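Equipment planning for next year: where the money goes first

The equipment plan for the coming year is finished in draft, and a few of you have asked what is in it. The short version is that we intend to buy one more arm, put off the second mobile base, and spend more than usual on simulation before either one is ordered.

The draft was put together by Pramila Ahuja, with costs checked by Venkatesh Amin in purchasing. It covers the household tasks group at the Kennedy building and the smaller bench group at Tallik. Comments are open until the end of March. After that the list goes to the finance office and changes get harder to make.

The arm is the largest line. We asked Nostitz and Merov for quotes on the same specification: one arm, controller, gripper, cabling and a service plan of 36 months. Merov came in lower on the hardware. Nostitz included training and a spare gripper, and once those were added to the Merov quote the difference was small. Neither quote includes the floor plate or the power work, and both have to come out of the building budget. Last time we forgot the power work and it held up installation, so it now has its own line.

The bigger change is in how we decide what to order. In past years we bought the hardware, set it up in the test kitchen and then found out what it could reach. This year the layout work is being done in simulation first. The kitchen model has base cabinets, a sink, an island and enough open floor to try different mounting positions, and it costs us staff time and computing hours instead of a purchase order.

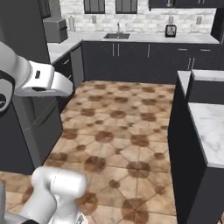

The draft sets aside 464 hours on the shared computing cluster for layout trials. Of those, 300 are for reach and clearance runs, and the rest are held for grasping tests once a gripper has been picked. If the hours are not used by the end of the budget year they go back to the general pool, so groups that want time should ask early. Requests go to Pramila with a short note on which task you want to test and what buying decision it would affect. Runs that do not bear on a purchase should go through the normal cluster queue.

Reach questions come first. We need to know whether a fixed mount can serve both the counter and the island, or whether we should be budgeting for a rail. A rail would add to the cost and to the delivery time, and it would also mean a new safety review. Venkatesh has asked for an answer to this before he goes back to either supplier, since both will hold their prices only for a limited period.

Some smaller items are also in the draft:

Replacement finger pads and seals for the existing grippers, bought in one order for both sites.

Two emergency stop buttons with longer cables for the Kennedy test kitchen.

A workstation for Tallik, to replace the one that can no longer open the larger kitchen models.

An extension of the service contract on the older bench arm. This was nearly dropped, but a single callout outside contract would cost more than the extension.

The second mobile base has been moved to the following year. The group that asked for it agreed to share the current one, and a booking sheet will be set up at the Kennedy front desk. Anyone with a deadline that depends on the base should tell Pramila now.

There will be an open meeting on the draft at 4 p.m. in the Kennedy second-floor conference room, on the last working day before comments close. Both quotes will be available to read there. They cannot be sent by email under the terms the suppliers gave us.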